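The Smallest Job on the Table

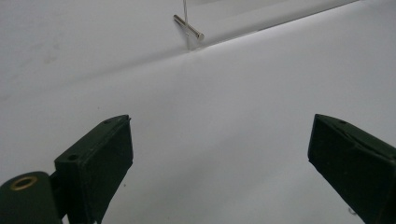

Small silver pin, white background, and the line up the middle if you squint.

I have been meaning to write about the hanging mobile for weeks, and every time I sit down to do it I end up fiddling with the mobile instead of typing. So tonight the tools are in the drawer, the tea is made, and I am going to get at least the beginning of it down before I find some other excuse.

For anyone new, I've been making a mobile for the stairwell in our house in Palbridge. It's a tall, narrow, rather gloomy stairwell, with one window high up that gets a nice bit of sun in the morning and then nothing for the rest of the day. My thought back in January was to fill it with little bright things that would turn slowly whenever someone went up or down. Little metal pins on clear thread, lots of them, at different heights. I drew it on the back of a gas bill and it looked wonderful on the back of a gas bill.

The thing I hadn't reckoned with is how small a pin is once you're trying to do something with it. They're smooth all the way around, with rounded ends, and there is nothing on them for a thread to grab. You hang one up, you take your hand away very slowly, you breathe out, and it slides sideways and goes skittering off under the radiator. I have a magnet on a stick now. It's the best thing I've bought all year and I use it every single evening.

My friend Mayuree Noiphan, who has done far more jewelry work than I ever will, told me to stop trying to get the balance point by measuring and just let the pin find it. Tie on loosely, let it tip, nudge it a hair, let it tip again. She also said I should quit wanting them all perfectly level, and I argued with her about that for a good long while over soup. Then I hung a few at a slant to prove my point and of course they looked much nicer, because the light runs along them differently. So a good many of them are going to slope, and I've told her so, and she was very gracious about it.

White is the other big lesson. I started out working on the dark green cutting mat I use for everything, and I thought the thread would show up against it, and maybe for younger eyes it would. For mine it was hopeless. Now I work over plain white, and with the lamp over to one side a shiny little pin stands right out. The thread is still a trial, mind you. The easiest place to find it is where it crosses the metal, so that's where I look first and then follow it up from there with a fingertip. I've lost hold of it so many times that I've started talking to it.

I tried two kinds of thread, by the way. The first was some lovely soft stuff that held a knot beautifully and also picked up every speck of lint in the house. The one I settled on is stiffer and keeps a curl from the spool, so I cut the lengths the night before and hang them from the curtain rod with a clothespin on each end. Our kitchen has looked very odd lately. Chutima Kaewsai came by to return my cake pan and ducked under the whole row without saying one word about it, which I thought was awfully polite.

As for how many, my gas bill drawing called for 800. I have come down to 600, and on a bad evening I wonder whether 21 tasteful ones might do the job just as well! In a good hour, with the radio on and no interruptions, I can tie and balance some 4 or so that I'm really happy with. I'd ask you not to do the arithmetic on that. I did it once and had to go for a walk.

Still, I like the evenings. There's something very settling about giving all your attention to a thing shorter than your thumbnail, and the finished ones do turn when the furnace kicks on. I still have to figure out what the top frame should be, and whether the hooks go into the ceiling or the beam, and whether I'm brave enough on a ladder. If you've hung anything in a stairwell, please do leave me a comment and tell me how you got up there.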